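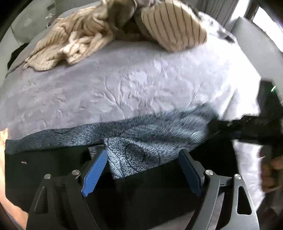 *Blanket work in the Tedasham bedroom: a blue-gray fleece with a leaf-like print between the pads of a hand-held gripper. Photo: Tedasham Robotics Club*

**FOR RELEASE FRIDAY, 9 A.M.**

# Student Club's Bed-Making Robot Passes 13 of 246 Trials, and Club Asks Contest to Raise the Bar

**TEDASHAM** – The Tedasham Robotics Club will publish the full results of its bed-making project on Friday, including every failed attempt. The robot arm trained by the club's 18 student members straightened a blanket to the club's own standard in 13 of 246 trials.

The club is entering the project in the Brouwer Student Automation Challenge anyway. It is also asking the organizers to change how entries in the household category are judged.

Under the present rules, a team may submit a two-minute video of its best run. The club could have done that. It has several clips in which the arm takes hold of a blanket, draws it toward the pillows and lets go with the edge nearly straight. Played one after another, they look like a finished product. Members watched them that way at a meeting in March and agreed that they would have fooled themselves.

"A best run tells you what happened once," the club says in its written statement to the Challenge. "We would like to know what happened the other times, for our own entry and for everyone else's."

## What the students did

Club members recorded 3,263 short demonstrations of people handling bedding with hand-held grippers. The recordings cover pulling, lifting, folding back and smoothing, on beds with one blanket and on beds with several. They were used to train a control program for the arm in the school workshop, where all of the scored trials took place.

Students did the demonstrations in pairs or alone after class, and they rewrote the instructions twice. The first version told people to "make the bed neatly." Different members took that to mean very different things, and the early recordings show it. The second version named a starting edge and a finishing edge. The third added a rule about when to release the cloth, after a long argument that takes up most of the project log for that week.

The club does not claim that more recordings would fix the problem. It has heard that claim from a number of people, most of whom were selling something, and has found no support for it in its own results. The last large batch of demonstrations made no difference the students could measure.
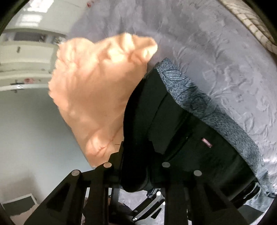 *Close work above the gripper mount, with a hand on a dark item edged in speckled gray-blue. Photo: Tedasham Robotics Club*

## Where it fails

The report sorts failures by type. The most common is a missed grasp: the arm closes on air or on the wrong layer. Next comes dragging, in which the arm catches two layers and brings both along. Thick plush and thin fleece gave different kinds of trouble, and a program that did fairly well with one often did badly with the other.

The students are also frank about their scoring. A trial passed if the top edge of the blanket ended up within a hand's width of a taped line and nothing had fallen on the floor. By that measure, a bed can pass and still look as though someone slept in it. Two members wanted a stricter test and were outvoted. Their objection is printed in full as an appendix to the report.

## On the software

The control program runs on Cultinik, a training package offered to school clubs by Zindholm. The club thanks Zindholm for the license. It does not endorse the product. The sign-up page promised "household-ready skills in one semester," and the club has now spent longer than that. Members found the package easy to install and hard to get a straight answer out of. Its built-in progress score climbed steadily through the spring while the number of straight blankets did not.

The club sent its results to Zindholm before this release and has offered to add any reply to the report.

## What the club is asking for

In its statement, the club asks the Brouwer Challenge to adopt the following for the household category:

- Teams report every trial, starting from a date they set in advance.
- Videos are unedited and include at least one failure.
- A person does the same task under the same scoring, so that judges have something to compare against.

On the third point, the club tested itself. Members making the bed by hand passed every time, usually while talking about something else. The club believes that fact belongs near the top of any entry that uses the word "helpful," its own included.

The Challenge has confirmed that it received the request. It has not said whether the rules will change before this season's judging. If they stay as they are, the club will submit a video of one passing trial followed by the failed trials that came right after it, for as long as two minutes allows.

## See it for yourself

The workshop will be open on Friday from 3 p.m. Visitors may bring a blanket from home and watch the arm try it. The club cannot promise a good result and advises against bringing anything with loose loops or long fringe.

The report, trial sheets and project log will be available at the workshop door and from the school office.

**About the club:** The Tedasham Robotics Club is an after-school group open to all grades. No experience is needed to join.

**Press contact:** Tedasham Robotics Club, care of the school office.

\# \# \#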